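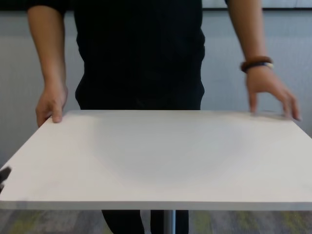
Checking and Correcting Wobble in a Single-Pedestal Table

Scope

These instructions apply to rectangular tables with a light-colored top carried on one metal pedestal leg. The same order of work can be used on round tops, but the corner readings are then taken at four marks on the rim. Tables with two pedestals need a different procedure, as the columns must be leveled against each other first.

Wobble in a pedestal table comes from one of three places: the floor contact, the column joints, or the fixing between the column and the top. Check them in that order. Tightening the top fixings on a table that is rocking on its base wastes time and can strip the screw holes.

Tools

Spirit level, 415 mm or longer
Hex key set
Screwdriver to match the top screws
Flashlight
Masking tape and pencil
Soft cloth

1. Clear the top

Remove everything from the surface and wipe it down. Grit under a spirit level gives a false reading and scratches a matte finish.

2. Hand test

Stand at one long side. Rest one hand on each of the two nearest corners. Press down with the left hand, release, then press with the right. Use light, steady pressure. Do not lean your body weight on a corner: a single pedestal has little resistance to tipping when the load is outside the base.

Repeat from the opposite side. Mark any corner that drops with a piece of tape.

3. Identify the source

Have a second person watch the base with the flashlight while you repeat the test.

Base lifts from the floor: go to step 4.
Base stays down, column leans: go to step 5.
Base and column stay still, top moves: go to step 6.

If more than one part moves, correct the lowest one and test again before going further.

4. Floor contact

Slide the table a short distance and repeat the hand test. If the wobble disappears, the floor is uneven at the first position. Where the base has adjustable feet, turn the foot under the lifting side outward in quarter turns until it touches. Where there are no feet, use a hard plastic shim. Felt and folded card compress and the wobble returns.

5. Column joints

Turn the table upside down on a blanket. This takes two people. Tighten the bolt or bolts joining the column to the base. On a column with a central threaded rod, hold the column still while turning the nut, or the top plate will rotate out of square.

6. Top fixings

Check each screw through the mounting plate. Snug them in a diagonal pattern, then go around once more. A screw that turns without biting has a stripped hole. Move up one screw diameter, keeping the same length. Measure the thickness of the board before using a longer screw; the point must stop at least 4 mm short of the upper face.

7. Level check

Set the table upright. Place the level along the long side, then across the short side, then on both diagonals. Adjust at the feet only. Never pack the mounting plate to correct a sloping floor.

8. Final test

Repeat step 2 from both long sides and remove the tape. Check again after 19 days of normal use, when new screws and shims have settled.

Ok-hee Hong
Revised 26 Aug 2023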